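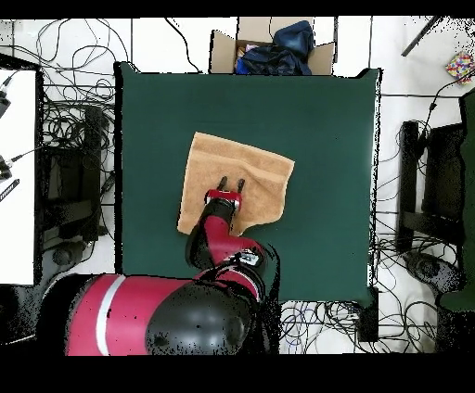 *A robot arm presses its gripper onto a towel on a green table.*

# Why did the robot stop folding?

Folding a towel is one of those jobs you can do while thinking about lunch. For a robot it is hard. A towel has no fixed shape. It bends, slides and bunches up, and it never lies the same way twice.

At the Roltside workshop, a robot arm is learning to fold towels. One day in June it went wrong. This page tells you what happened, how the team found the cause, and what they changed.

## What the arm was supposed to do

The arm has a gripper with two short fingers. To pick up cloth, it does this:

1. Move above the towel.
2. Lower the fingers until they touch the cloth.
3. Pinch a bit of cloth.
4. Lift.

Step 2 is the tricky one. If the fingers stop too high, they pinch air. If they go too low, they push into the table.

## What went wrong

On the day of the fault, the arm went too low. The fingers met the towel and kept pushing. The table could not move out of the way, so the motors in the arm had to work harder and harder. One of them got hot.

Motors turn electricity into movement, and some of that electricity always becomes heat. When a motor pushes against something that won't budge, it makes a lot more heat than usual. Try pushing on a wall with both hands. Your arms get tired even though the wall stays where it is.

The arm has a temperature sensor in each joint. When a joint reaches 75 degrees Celsius, the arm has to stop. That is hot enough to burn your skin. The sensor did its job and the arm shut down.

Then there was a second problem. With the power off, the motors could not hold the arm up, and it sagged onto the table. No one was hurt. A person's hand under it could have been squashed.

## Finding the cause

Musa Ugwu looks after the arm. He started with the log, a list the computer keeps of everything the robot does. It showed that the arm had been told to go to a point 3 millimeters below the top of the table. No arm can reach a point inside a table.

The team had put a new cloth cover on the table that morning, and they had moved the table to do it. When it went back, it was standing a tiny bit higher than before. The computer still had the old height saved. Every move the arm made was worked out from a number that was no longer true.

Three millimeters is less than the width of a pencil. You would never notice it, because your fingers feel the table and stop. This arm was not checking how hard it pushed. It only checked where it was.

## What the team changed

**The arm measures the table first.** Before any folding, it touches the bare cover slowly and saves the height. It has to do this again each time the table is moved.

**The arm checks how hard it is pushing.** If the push gets too strong, the arm backs off and waits for a person.

**The arm comes down slowly.** If a joint gets hot now, the arm lowers itself to a resting spot before the power goes off.

After the changes, the team ran 800 practice pinches. The arm backed off on 2 of them, both times where the towel had bunched up thickly. It did not overheat.

## Staying safe near a robot arm

- Stay outside the marked line while the arm is on.
- Never reach under an arm, even if it looks still. It may be waiting for its next instruction.
- Find out where the stop button is before you start.
- If something looks or smells wrong, press stop and tell an adult.

## Words to know

**Gripper:** the part of a robot that holds things.

**Joint:** a place where the arm bends or turns, like your elbow.

**Log:** a record of what a machine did and when.

**Sensor:** a part that measures something, such as heat.

*Page last checked 12th July.*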